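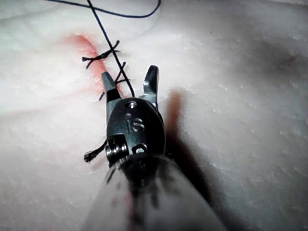
Drarmont Power switches on Pravuddale battery

January 17, 2018

PRAVUDDALE – Drarmont Power has connected its first community battery to the local grid, and we couldn't be happier to see it running! The 3-megawatt unit on Shawky Road stores rooftop solar through the day and feeds it back in the evening, when the whole town has the air con going.

It can supply 1000 homes through the dinner-time peak. Broler Electrical built the site in 56 days, and 40 local tradies worked on it (thank you, all of you).

Households don't need to do anything, and their meters stay as they are. Tours of the site open in August, with bookings through the Drarmont Power office.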